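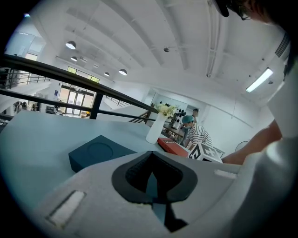 18th November - the additive again

Kavitha brought the bottle of Dralex to the shop tonight and put it on the bench like she'd already won the argument. I've said what I think about oil additives and I'll say it again here where I don't get interrupted. If the stuff did what the label says, the people who make oil would put it in the oil.

Her case is that the Jirnoma guys ran it all season and didn't lose a motor. Fine. They also change their oil after every race, shift 1000 rpm before we do and have a driver who looks at the gauges. I could pour maple syrup in that car and it would probably finish. She said that was unfair to them and I said it was meant as a compliment.

What bugs me is the test sheet from Troseo. They sell the stuff, they ran the test, and the graph has no numbers up the side. It has a line going down and another line going down more. Down from what? I emailed them about it last week and got back a coupon.

Anyway we still have oil pressure dropping in the long left at Greenwood, and I don't believe any bottle fixes that. The pickup is sucking air. I think the baffle we welded in over the summer is too short on the right side, and M. thinks the pan is overfull and the crank is whipping it into foam. We could both be wrong. The log shows the dip starting a little after turn-in every lap once the tank gets low, though I can't see why fuel level would matter to the oil unless it's just that we're going faster by then. Lap 19 is the ugly one. It came back up before the light went on, or before anybody admits seeing the light.

Pulled the filter and cut it open. Some glitter, less than I was afraid of. Kavitha says that proves the bearings are happy. I say it proves the filter works. Kept the pleats in a bag with the date on it so we can quit arguing from memory.

Agreed in the end, sort of:
- pan comes off before the December test day
- longer baffle, and a trap door if the hinge I ordered ever shows up
- same oil as before, same amount, no additive
- new sender, as the old one reads pressure with the engine off

That last one I'm a little embarrassed by. We've been making decisions off that sender for months.

If the pressure holds, she wants to run the Dralex in the second session and compare. I said one session on one car on one afternoon tells you what the weather was. She said that by my rules we'd never learn anything, and I didn't have a good answer, so I swept.

Spent 964 on the motor so far this year, not counting tires. Varma, K. still owes the kitty for the fuel jugs. Must order pan gasket. Get two.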